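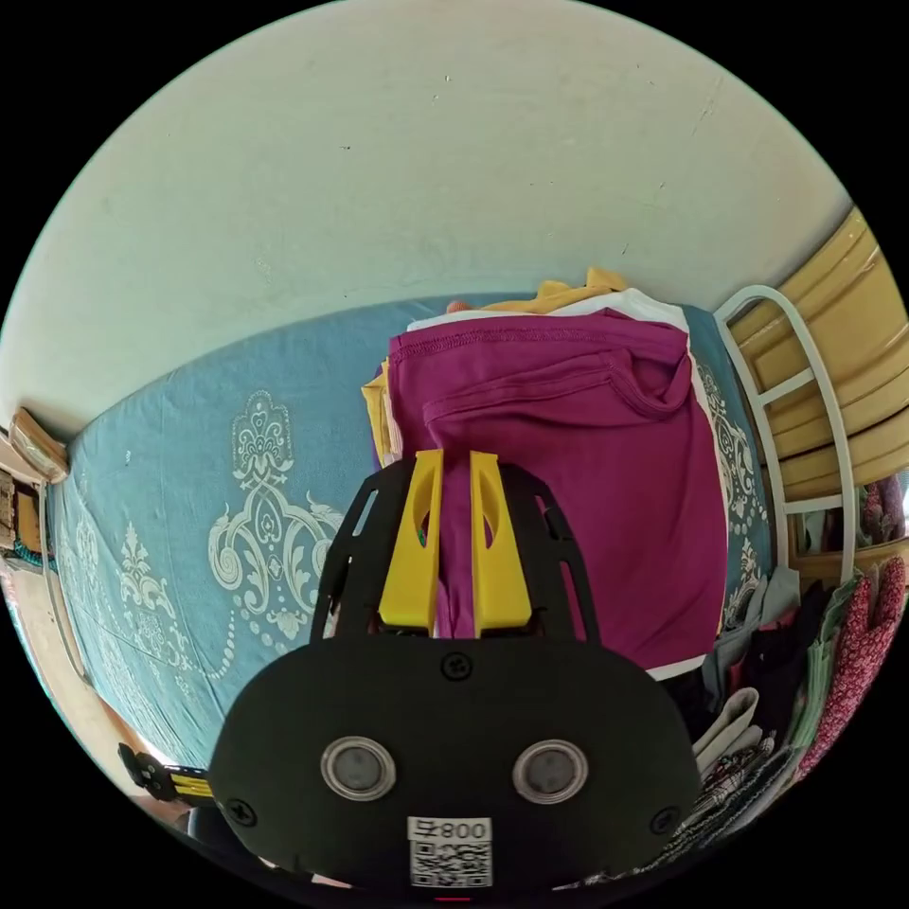
Mabli Craddock
10 April 2024

Doing the T-shirts today. I do all my folding on the bed and have for years. The ironing board is too narrow and the kitchen table always has someone's breakfast on it.

I sort by colour family. Magenta and mustard live near each other, whites go wherever there's a gap. My sister sorts by sleeve length and we've agreed not to discuss it.

The method, for those who asked last time. Shirt face down, smooth it out from the middle, one side in to just past the collar, sleeve back on itself. Same on the other side. Then hem up to the neck and fold again.

Give the hem a small tug before the last fold. Mine always curl after the dryer and a tug sorts most of it out. The ones that still curl go at the bottom of the pile.

If you fold on a patterned sheet, use the pattern. I line the side seam up with a row of scrolls or flowers and it keeps me straight. On a plain sheet I drift to the left every time.

Don't make the stack too tall. I used to go until it fell over. Now I stop when I can't carry it to the dresser with one hand under and one on top.

Dresser is a Grudholm, bought second-hand in Tekville for $59 with one sticky drawer. Rubbed a candle stub along the runners and it's been fine – would do the same again before paying for new ones.

I did try the Drumano drawer dividers. $109 for the set and they were a bit too tall, so the drawer caught on them. Sent them back. Cut-down shoeboxes do the job.

Someone asked about standing shirts on edge so you can see them all. I do that with the kids' shirts. Ours are too soft and they slump by the end of the week, so they stay flat.

Things I don't fold: anything with a zip, anything knitted and heavy, and fitted sheets. Fitted sheets get rolled up and put in the matching pillowcase.

Next job is the wall behind the bed. I've got a litre of leftover paint from the hallway and I want to see how close the colour is before I buy any more. Will post when it's dry.

Comments

gape_road_gran: Candle stub works on window sashes too. Beeswax is better if you have it.

tomasz_k: Hem to neck gives me a crease right across the front. Do you get that?

Mabli Craddock: Yes, a faint one. It drops out once it's been on for a bit.

lindenlaundry: Pillowcase trick for the fitted sheets, thank you. Mine are in a ball at the back of the cupboard.

Contact | © 2024 Mabli Craddock | Back to top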